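Keeping a tarot deck in good condition: tips from my kitchen table

I read cards at home, mostly for friends and sometimes for the friends of friends, and my decks must survive a lot of hands. Many people ask me how to clean, store and repair them, so I have put my household methods on one page. They are simple and most of them cost nothing.

Before the reading

Wash your hands with ordinary soap and dry them well, also between the fingers. Hand cream is the biggest enemy of a card. It leaves a film, the dust sits on the film, and after one winter the backs are grey. I ask my visitors to wash too. Essam Naciri, who has been coming to me since my first deck, goes to the sink now before he even takes off his coat.

Put a cloth on the table. Cotton or wool is good, because the cards do not slide and the edges do not scratch on the wood. Silk looks beautiful but my cards travel on it like on ice. Wash the cloth alone the first time, or the dye may go on the white borders. I learned this with a red one.

Cleaning the cards

For a normal coated deck, take a dry microfibre cloth and wipe every card from the middle to the edge, front and then back. Don't rub in circles. If there is a sticky spot, breathe on it and wipe again. When this does not help, a white school eraser will do it, but try first on the card with the title or on the spare card.

Uncoated cards are another story. Here I use only a soft brush, the kind for make-up, new and never used with powder. No water, no baby wipes, no alcohol.

When the cards stick together, some readers use fanning powder from the magic shops. A little is enough: put it in a paper bag with the deck, close the bag and turn it gently for 2 minutes. Then tap each card on its side over the sink. I would not do it with an old deck or with one that has gold edges.

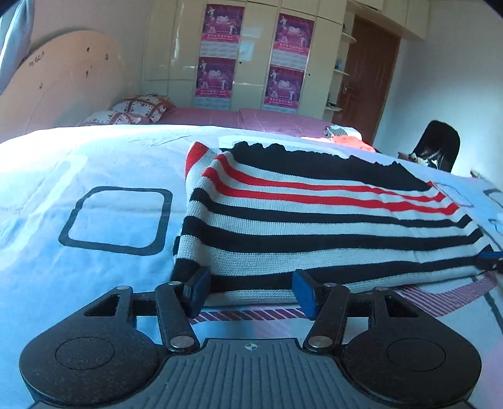 How often should a deck be cleaned?

If you read every week, once a month is enough for the dry cloth. A deck which stays in its box needs it only once or twice in the year, and the eraser should come out only when you see a real mark.

Bent cards and tired corners

A deck that is always riffled will bend in one direction. Turn it face down, bend it very lightly the other way, and put it under a heavy book overnight. I use my Slaoui cookery book, which I have never cooked from. For a stronger bend leave it for a week, with a sheet of baking paper under and over the deck.

White corners can be made darker with a marker, but choose the colour in daylight and touch only the very edge. Hatem Helmy showed me to hold the whole deck tight in one hand and go along the side with a sponge and ink, and this is faster than card by card. Let it dry fanned out – not in the pile, or you will have a brick.

Storage

Keep the deck away from the kitchen, the bathroom and the window. The steam makes the cards swell and the sun eats the reds first. I have mine in a drawer in the bedroom, each one in its own bag, and the bag in a tin.

The original boxes are often too tight. The one of my Drotia deck tore at the flap in December, so I closed it with paper tape from inside and now it serves only for the booklet. Clear tape becomes yellow, so please don't use this.

A simple bag from an old scarf: cut a piece twice as long as the deck plus a hand's width, fold it, sew the two long sides and turn it. Leave the top open enough for your fingers. You can put a ribbon, but a button is easier for people with stiff hands.

Incense and candles

Light the incense before the visitor comes and put it out when you begin. The ash flies farther than you think. Candle wax on a card must become hard first – then lift it with a fingernail or a plastic card, never with a knife. Don't use the iron with brown paper, even if it is good for tablecloths. The coating melts together with the wax and I have lost a Queen of Cups like this.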